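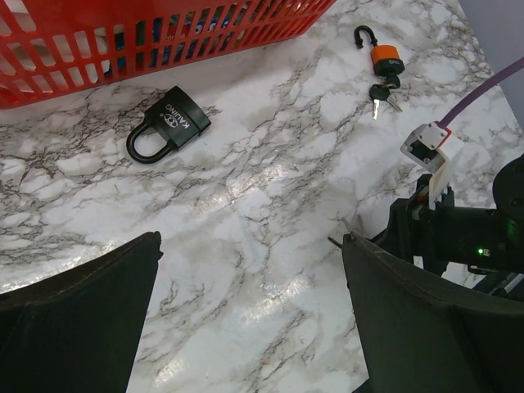

Let the Young People Carry the Map

By Helju Lill
28/08/2025

Print this page | E-mail this page

Every spring I receive the same question from parents: is it safe to send my daughter on a long hike with people she does not know? I understand the question. I have a daughter too. But I think we should ask also a second one, which is who makes the decisions when the group is out on the trail.

In May I walked for two days with a youth group from Clirkoleck. There were good leaders, good boots and too much food. There was also a schedule printed on both sides of the paper, and the leaders followed it to the minute. When the girls wanted to stay longer at the river, the answer was no. When one of them asked to hold the map, she was told "later". Later did not come. At the end they had walked 30 miles and I am not sure that any of them could say where they had been.

I do not write this to blame the leaders. They are responsible for other people's children, and they are afraid of the phone call that every leader is afraid of. I have been the same. On my first trip I checked every tent myself, and the girls inside were very patient with me.

My opinion changed because of Annatjie Ngcobo, who took me as her assistant for a season. Her rule was simple. On the first day she leads. On the second day she walks at the back and speaks only if there is a danger. The group chooses the path, the lunch place and the hour of waking up. They choose badly sometimes. We once ate lunch in strong wind, on a slope, because the vote was for the view – and the bread went down the slope before us.

Some colleagues say that this method is fine for confident teenagers, but the shy ones will disappear. Zinhle Lekota wrote this to me in a long letter, and she has a point. A free vote can be won by the loudest person. So the leader must still work: she must give the map to the quiet girl first, and she must wait while the girl turns it around three times. Waiting is hard work, I think harder than walking.

I would like the programs in our region to try it for one day of each trip. The parents should be told before, in clear words, and they should be able to ask questions. Most of them, in my experience, say yes.

Contact us | © Kastora Youth Outdoors | Back to top

We use cookies to improve your visit to this site. Accept | Read more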